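Muvska Chores, the README

Hi! I'm Panya Kamolrat, and I put this set together with Cosmin Dinu because we kept having the same argument: can a robot do the dishes yet? (My vote is "sort of.")

There are 600 episodes in here, all dish handling on a wooden table. Of those, 509 are marked done and the rest are marked failed or gave up. Please don't throw the failed ones out, they're my favorite part!

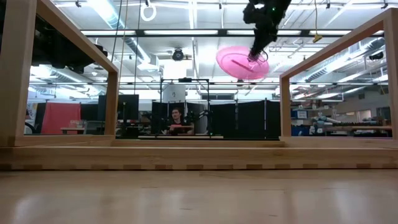
Plates were harder than I thought they'd be. A cup gives you a handle, but a plate is all thin rim, and if the grip is a hair off it tips and you start over. Cosmin still says we'll have a working table clearer by October. I say he should try the bowls first.

Getting started: unpack the Ellora folder, then run the Stoica loader on it. Version 2 of the labels fixes the mixed-up cup names, so use that one. Clips stop at 3000 steps, done or not.

Known problem: the Hasholm split has a few doubled clips. I'm working on it, and if you spot more, send me the clip number and I'll add it to the list.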